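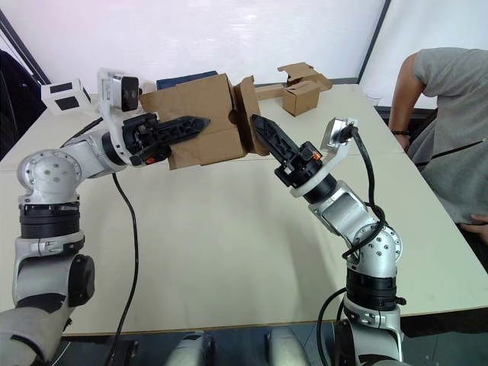
Wouldn't it be cheaper to just collect more of it, went one reply on the unit forum after last week's reading, and stop fussing over what each episode looks like?

Maybe. It is the usual answer and it is sometimes right. These notes are for people who would like to know when it's wrong before they have spent a semester's lab time finding out.

Week 5: What counts as an example?

Clorkbridge, robot learning elective. Read alongside the Alcombe data sheet.

The Alcombe set has 3008 episodes of carton handling with two arms. You'll see that number on the first page of the sheet, in the abstract, and again in the conclusion. What you won't see until the appendix is how the episodes were spread over days, operators and cartons. Most come from one table. If the wall, the lighting and the clutter at the back stay put for a whole session, then 300 episodes from that session tell a policy a great deal about one corner of one room and much less about cardboard.

I'm not saying the set is bad. I'm saying the headline figure is a count of files, and you should read it that way.

What gets called a success

Look at the label field before you look at any results. In Alcombe it has two values, done and not done, filled in by the operator at the end of each episode. There's no agreed rule in the sheet for a carton that ends up closed with a crushed flap. Two sensible people will label that differently, and the same person may label it differently before and after lunch.

Failures are the other worry. Operators get tidy. After a fumble it is very tempting to throw the episode away and start again, and the logging tool (Cleketti, in our lab) makes discarding a single key press. You end up with recordings in which hardly anything goes wrong, and a policy that has never seen a way back from a bad grip. The sheet gives no discard count. Ask for one whenever you're handed a set like this, and be a bit suspicious if the answer is none.

Contact

Cartons are a decent test of all this. A flap gives when you push it, the body slides, and with two grippers on one box each arm is partly responsible for what the other one feels. A camera gets you some of that. Force it gets you only by guesswork, from how the card bends. Papers often skip past this by saying the policy "learns contact". Check what was in the recording. If there's no force or motor current channel, write down what you think it learnt from.
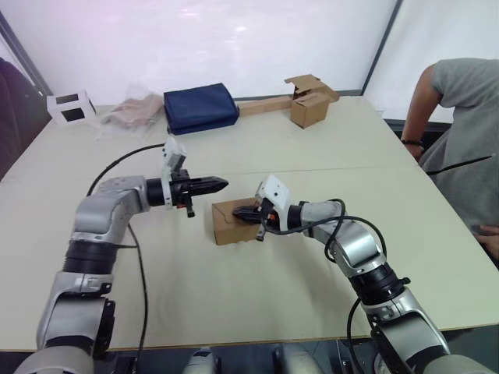 Fig. 2. Right gripper against the near side of a closed carton; left gripper clear of it, fingers together.

Take a single moment like the one in Fig. 2 and try to write its label. Push? Hold? Line up for the next step? You can't settle it from a still, and my claim is that short clips are often no better. The language annotations in the Howells split were added later by people watching clips, and they read with a confidence I don't share. "Robot steadies box" is a guess at intent. Treat it as a caption someone wrote, which it is.

Held-out data

The Howells split is random by episode. Neighbouring episodes from one session therefore land on both sides of it, with the same table and often the same carton. A good score on that test says the policy can cope with the next few minutes of the same session. Split by session at the very least. Split by room if you've got more than one, and report both numbers even when the second is embarrassing.

For the tutorial

Bring 2 pages, no more. Pick one claim from the Alcombe sheet and say what you'd need to see in the raw episodes to believe it. Then redo the Howells split by session, list the sessions you held out, and note any you couldn't place from the metadata. Marks are for the reasoning. You don't need to train anything, and please don't book the arms for it.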